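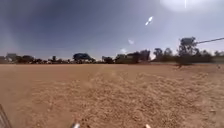 Bare ground with trees and low buildings on the horizon

Minutes of the Youth Climate Group of Skendby
November 2020

Chair: Refugio Maldonado
Minutes: Rutilio Nava
Participants: 26 members by video call. Two parents were listening and did not vote. The teacher from Quezada School sent her apologies.

1. Opening and previous minutes

The chair opened the meeting and asked all members to keep the microphone closed when they are not speaking. The minutes of the previous meeting were read and accepted with one correction: under item 3, the letter was sent to the town council and not to the mayor personally.

2. Letter to the council about the bus line

The council answered our letter. The answer is two pages long and was sent to all members before the meeting. The council agrees in principle that the last evening bus between Skendby and Drarno should come back, but it says that the money for this can only be discussed with the next budget. It gives no date for the discussion.

Several members were disappointed by the answer. One member from the upper class remarked that the council used nearly the same sentence last year. Another member thought the tone was more friendly this time and that we should use the opportunity. It was discussed if we should write again or ask for a meeting. The chair proposed to ask for a meeting by video with the person responsible for transport, and to send three questions in advance so that she can prepare the figures.

Decision: to ask for a meeting. In favor 22, against 1, abstentions 3. Rutilio Nava will write the request and show it to the group before sending.

3. Climate action in March

The strike in the street could not take place in the form we wanted. The group must now decide what to do in March. Three proposals were on the table:

a) a walk from Quezada School to the town hall, with distance between the participants;
b) an action without people, where we put cardboard signs and old shoes in front of the town hall;
c) an online evening with short talks.

The discussion was long. For the walk it was said that people want to be seen again, and that a strike which is only on the screen is easily forgotten. Against it was said that we do not know which rules will be valid in March, and that the school will not give permission so early. The proposal with the signs received much sympathy, but there was the question of rain. A member asked who will bring the shoes back to their owners.

Decision: proposal b is the main plan. Proposal a stays open, and we look at it again when the rules are known. Proposal c was withdrawn by the member who made it, with the wish that one talk can be recorded anyway. We hope for up to 250 signs. Each class is asked to prepare its own, and cardboard should be used cardboard, not bought.

4. School heating and lights

The small working group reported from its survey at the school. It received 40 answers. Most of the complaints concern the rooms on the north side, where the heating is on and the windows are open at the same time. The members understand that the air must be changed at the moment for health reasons. They propose that the windows are opened fully for a short time and then closed, instead of standing half open during the whole lesson.

A member asked if the lights in the gymnasium can be switched off during the lunch break. The working group did not know and will ask.

Decision: the report goes to the school management after the spelling is checked. No vote was needed.

5. Cooperation with Itness

The sports club Itness asked if we want to share a page in its winter newsletter. We would write half of the page, on the subject of how to come to training without a car. The text must be ready in 7 days. There was a short discussion about whether the club wants something in return. The chair has asked them, and they want only that we name the club correctly.

Decision: accepted. The chair will write a first version. Members who have a good bicycle route can send it to him.

6. Other matters

The group chat has become difficult to follow. Members are asked to use it only for dates and tasks.

The banner from the last strike is still missing one rope. The paint is kept at the house of the Nava family and can be collected there.

A new member from Drarno introduced herself and was welcomed. She would like to help with the signs.

7. Next meeting

The next meeting will also be by video. The link will be sent by the chair. Proposals for the agenda should be sent to him in writing, if possible with one sentence of explanation.

Minutes written by Rutilio Nava
Read and approved by Refugio Maldonado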